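Kitchen Notes: Stone Counters, Sealing and Stains

The October building newsletter usually leads with heating, but the most common message to the office this fall has been about countertops. The Wollitz renovation finished in the spring, and most of the kitchens in the east wing now have stone where there used to be laminate. Stone needs different care, and several people have asked what they can and can't put on it.

Hongmei Cui ran a stone yard for years before she moved into the building, and she agreed to go over the basics with us. What follows is mostly hers, with a few additions from the office.

Know what you have

Two kinds of stone went in. The kitchens on the lower floors have granite, and the ones above have marble. If you aren't sure which is yours, check the handover sheet in your welcome folder or call the office. The difference matters. Granite puts up with a lot. Marble reacts to acid, and a slice of lemon left on it overnight will leave a dull spot that no cleaner takes off. That dull spot is called an etch. A stain is dark and has soaked in, while an etch is a change in the surface itself and usually looks lighter or less shiny than the stone next to it.

Everyday cleaning

Warm water, a drop of plain dish soap and a soft cloth will handle nearly everything. Wipe, rinse the cloth, wipe again and dry. Drying is the step people skip, and it's the reason we get calls about cloudy counters. The cloudiness is soap film and minerals from the tap water, and it comes off with a second wipe.

Stay away from vinegar, bathroom sprays, powdered cleansers and anything with bleach. Read the back of the bottle even if the front says "kitchen." If it lists citric acid, keep it off the marble. Glass cleaner is fine on the windows and no good on the counter.

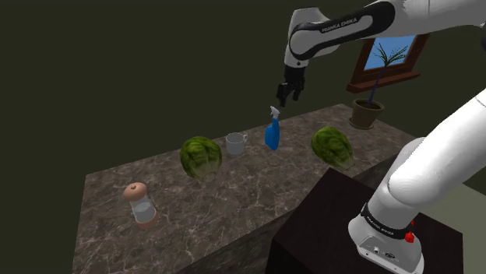 Testing the seal

Put a spoonful of water on the stone near the sink and leave it for 15 minutes. If it's still sitting in a bead, the seal is good. If the stone underneath has gone dark, it's time to reseal. Try a second spot near the stove as well, as that area tends to wear first.

The office has sealer to lend, along with applicator pads. Sign it out at the front desk and bring back whatever is left. Do the job in the evening, after supper, so the counter can sit overnight without anything on it.

If you already have a stain

Oil stains can often be drawn out with a paste of baking soda and water. Spread it over the spot, cover it with plastic wrap, tape down the edges and leave it for a day. Scrape it off with something plastic. It may take more than one try - Hongmei has done the same spot four times before it cleared.

Etches on marble are a different job and need polishing. Please don't try this yourself with sandpaper. Kavitha Bangera in the office keeps a list of residents who want it done, and Poojary will send someone once there are enough names to make the trip worthwhile. The charge goes on your next statement.

Questions go to Kavitha, extension 1027, or stop by on Friday before noon.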